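Re: [amance-art] Angels with the wrong number of wings
From: Marjorie Pearce
To: the list

On Thursday, Grigoris Psarras wrote:
> Has anyone been to see the Tarkdale panels since they were rehung? I
> counted six wings on the left-hand angel and four on the right, and the
> label says only "heavenly attendants." Is this a seraph and a cherub, or
> did the painter just run out of room? Also the lion at Jerome's feet
> looks like my uncle.
> Grigoris

Grigoris, yes! I went up last month with Glenys and we stood in front of that left-hand angel for so long that the guard came over to ask if we were all right. I'm with you on the seraph. Six wings is Isaiah, two over the face, two over the feet and two to fly with, and he's even sort of peeking out between the top pair, which I love. The four-winged one I'd call a cherub out of Ezekiel, except that Ezekiel's have four faces too and this one has a single, rather bored face. So maybe the painter read half the chapter.

Neville's old handout (the one from the Bainbridge day, I still have it somewhere) says the panels were painted by two different hands, and once you know that you can't stop seeing it. Whoever did the left side adored drapery. The robe is all gray satin, pages and pages of it, with the highlights nearly white. Whoever did the right side gave his angel a kind of brown sack and went home early. 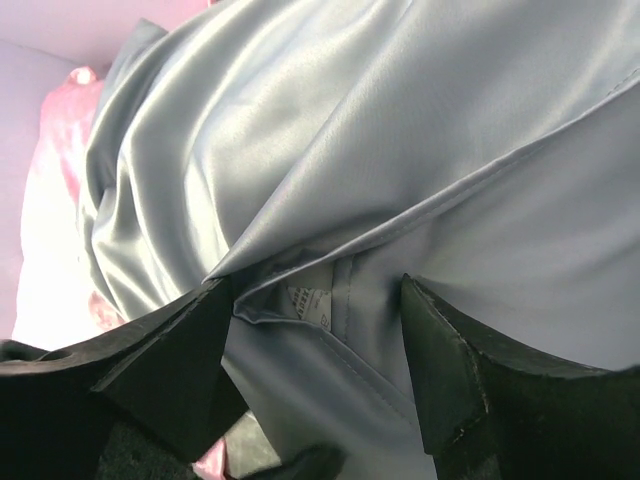

Some bits and pieces while I'm writing:

1. The lion. Glenys says it's been repainted, and she thinks the eyebrows are Victorian. I think he looks like a bank manager. Please send a picture of your uncle.

2. The catalog. Fletent Press did a paperback, 14 dollars at the desk, and it's decent on the frames and hopeless on the saints. It has Catherine down as Barbara on one page, wheel and all! Lộc has a copy he'll lend if you ask him nicely.

3. Getting there. The museum lot was full by ten, so we parked behind the church and walked. There are over 600 things on the second floor alone, so go straight to the panels and don't let the spoons distract you like they did me.

4. Does anybody have a decent photo of the inscription under Jerome's desk? I made out "ora" and then a smudge. Neville, didn't you copy it down once?

I'll be at the February meeting with my notes, such as they are.

Marjorie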